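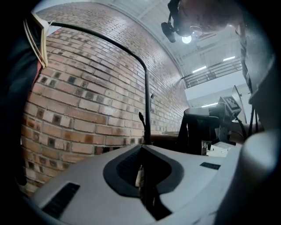

Will there still be a job for me on the floor once the grippers are running? Several people on the late shift at Pemness asked it in almost those words, so it goes first. Yes! Every position stays, and the packing bench gains one.

What will the automation take over?
The dull part – lifting parts out of trays and setting them down again, 720 times a shift. Fitting, checking and repairs stay with people.

Who teaches the machines?
You do. Anyone can sign up for a turn with the hand-held gripper. You work the way you always have, and Okabe learns from the motion. Some of our best sessions came from folks who swore they hated gadgets.

Do I get paid for training time?
Yes, at your normal rate. Plan on 11 hours spread over the month.

Can I say no?
Sure. Tell your shift lead by Thursday and you keep your current station.

What happens if it drops something?
It stops and waits for you. Clear the part, press resume, carry on.

Questions? Ask at the Flukitz front desk, ext. 400 | © Flukitz | Back to top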